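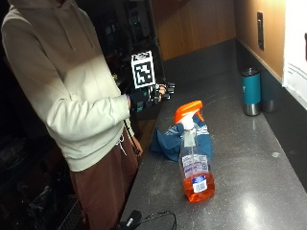 Point 1 : le plan de travail, avec le pulvérisateur, le chiffon et les deux gobelets isothermes au fond.

Fiche de contrôle du coin cuisine, site Barbu
Date de la visite : 13 octobre 2024
Contrôle fait par : Tamara Iordache
Fiche relue par : Aurel Cozma
Numéro de fiche : 77

Cocher C (conforme), NC (non conforme) ou SO (sans objet). Tout NC doit avoir un commentaire.

Plan de travail et produits

1. Surface sans éclat ni fissure : C
Plan gris foncé moucheté. Les taches se voient mal sur cette teinte, passer la main à plat avant de signer.

2. Produit de nettoyage dans un flacon étiqueté : C
Liquide orange, flacon transparent, étiquette blanche et bleue en place. Ne pas transvaser dans un flacon sans étiquette, même pour une journée.

3. Niveau de produit suffisant : C
Le bidon de recharge est chez Maruvo, délai de livraison 16 jours. Commander avant la fin du flacon.

4. Produit rangé hors du plan après usage : NC
Le flacon reste sur le plan. Place prévue : placard bas, étagère du haut. Demande déjà faite sur la fiche 71, sans suite.

5. Récipients à boire éloignés des produits : NC
Deux gobelets isothermes sur le même plan que le pulvérisateur. Ils sont plus loin, vers le mur, mais la consigne demande un autre emplacement. Les mettre sur l'égouttoir avant de pulvériser.

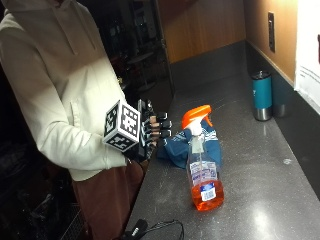
Chiffons et pulvérisateurs

6. Chiffon réservé au plan de travail : C
Chiffon bleu-vert avec de légères rayures ou un motif blancs. Le même modèle sert aussi aux sanitaires, ce qui prête à confusion. Cosmin Ciobanu propose de prendre une autre couleur pour les sanitaires, voir le catalogue Flunen.

7. Chiffon étendu après usage : NC
Chiffon en boule à côté du flacon. Il y a un crochet libre sous l'évier.

8. Chiffons changés à la fréquence prévue : SO
Pas de relevé affiché. À vérifier avec Verna Alcantara.

9. Gâchette et buse sans fuite : C
Essai fait au-dessus de l'évier, 20 pressions. Rien au niveau du col.

Mur et abords

10. Crédence propre, joints en bon état : C

11. Lambris au-dessus de la crédence : C
Pas de trace de projection. Ne pas pulvériser directement sur le bois, mettre le produit sur le chiffon.

12. Fiche de données de sécurité accessible : NC
Pochette vide. Réimprimer la fiche.

Suites à donner
Points 4 et 7 : rappel à l'équipe par Edileuza Amaral.
Point 5 : affichette à poser près du plan.
Point 12 : Tamara Iordache.
Prochain contrôle en novembre, même fiche.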